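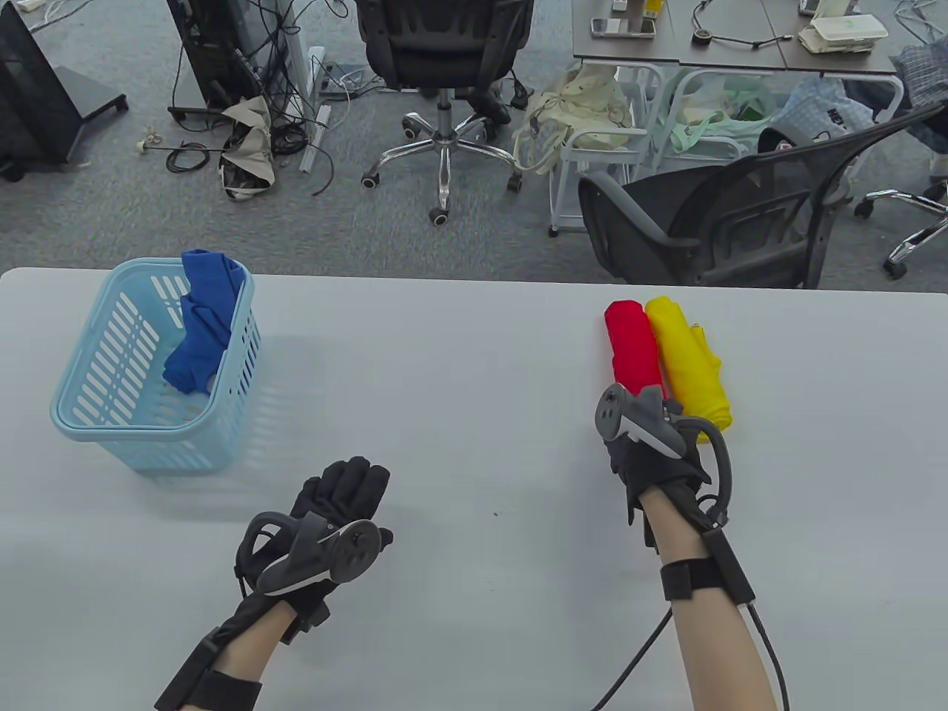
A blue basket and two rolled cloths, one red and one yellow.

About Bulico

Bulico is a small newsroom that checks claims about immigration policy, mostly at the state level. We read the bills, the budget notes and the agency reports that other outlets quote from, and we publish what we find, including the parts that spoil a good headline. Our office is in Arent, above the old Trometti building's loading entrance, and the newsroom works from there and from whatever statehouse gallery will have us.

We started because we were tired of numbers. A lawmaker would say that a program had cost this much or served that many people, a rival would say the opposite by dinner, and both figures would be printed side by side as though that settled it. Often the two were measuring different years. Sometimes one was a projection from a committee memo, and the memo itself warned against using it that way. You had to go looking for the warning, and few people on a deadline do.

What we cover

License and ID rules, work permits, in-state tuition, public benefits, local police agreements with federal agencies, and the money behind all of it. We do not cover the horse race. If a candidate says something about driver's licenses, we'll look at the licenses.

We currently follow legislation in 7 states. Readers ask us to add more, and we'd like to, but we have seen what happens when an outlet claims to watch the whole country and ends up rewriting press releases from it.
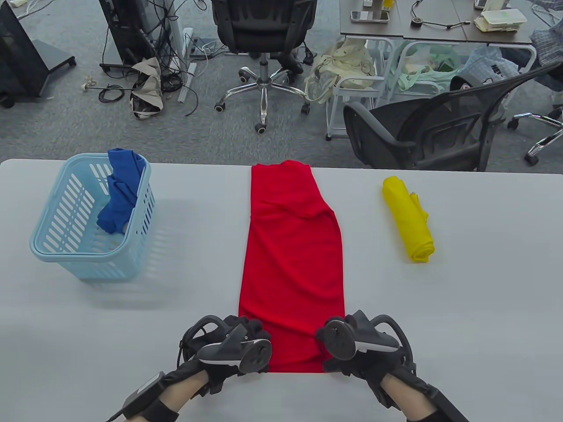

Red cloth on a long white table.

How we work

Every article links to the document it rests on. If there is no document, we say so near the top and you can decide how much the story is worth to you. We keep anonymous sources to a minimum, and we don't let them offer opinions. An unnamed official who thinks a bill is "a disaster" has told you very little.

We are suspicious of advocacy groups on both sides, including the ones whose staff are pleasant on the phone. We are suspicious of polls that won't share the wording of the question. We also try to be suspicious of ourselves - last June we pulled a piece on application backlogs after a reader showed us we had counted renewals as new requests. The correction is still up and it's longer than the article was.

Our public records requests are posted once they are answered, along with the date we asked and the date we heard back. There are 200 of them in the archive so far. Several were answered with a page of black ink, and we post those too.

Who pays for it

Reader subscriptions cover most of our costs. We have 4,000 paying members, and the rest comes from the Abdel Rahman Fund, a family foundation that supports local reporting. The fund sees our stories when you do. You shouldn't take our word for that, so the grant agreement is on the site in full, all 22 pages of it.
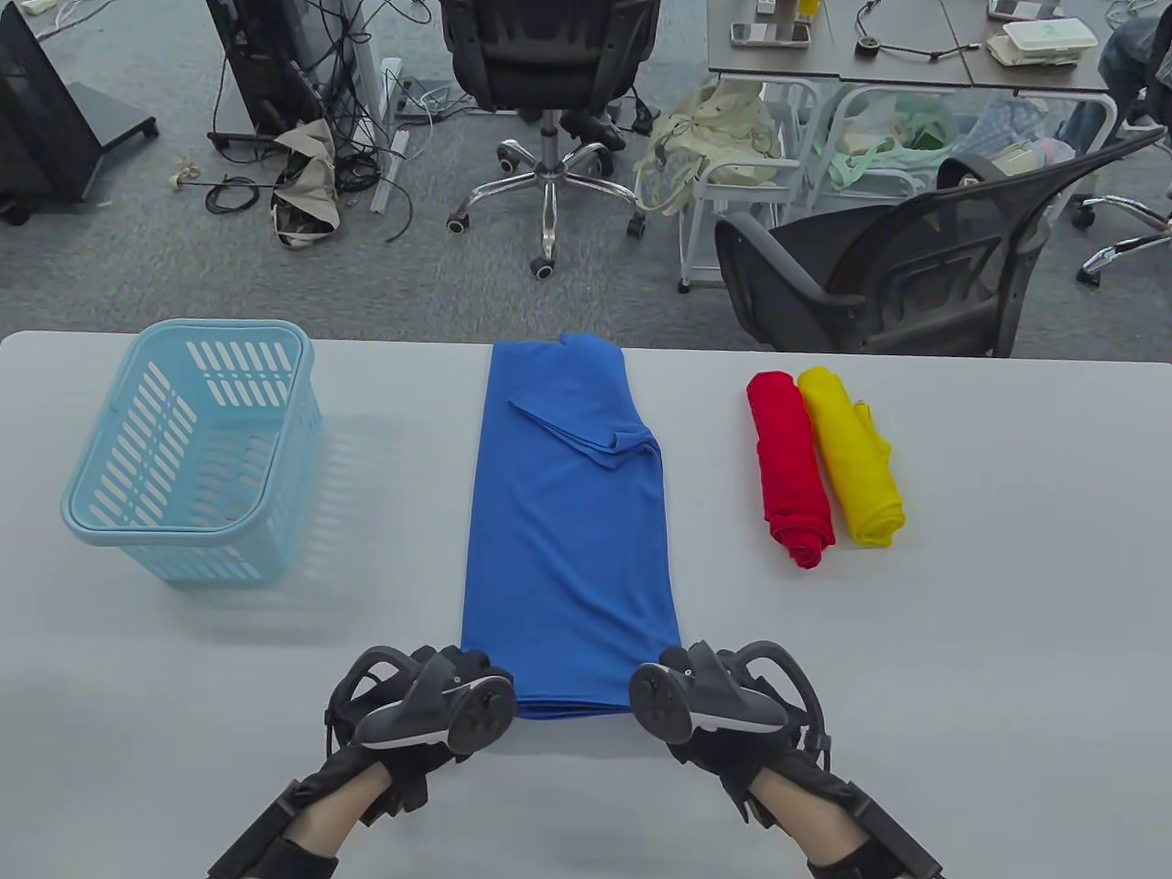
We take no money from political parties, campaigns, law firms with immigration practices, or companies that bid on state detention or ID contracts. Two of those have offered. Plenty of newsrooms make promises like this one and then find a way around them with a "sponsored series," so if you ever spot something here that looks like that, write to us and ask who paid.

Corrections and complaints

Send them to the corrections desk through the contact form. Tell us which sentence is wrong and, if you can, where the right information is. Angry messages get read along with the rest, but the ones with a page number get answered faster.

We use cookies to remember your settings and measure traffic. Accept all | Manage choices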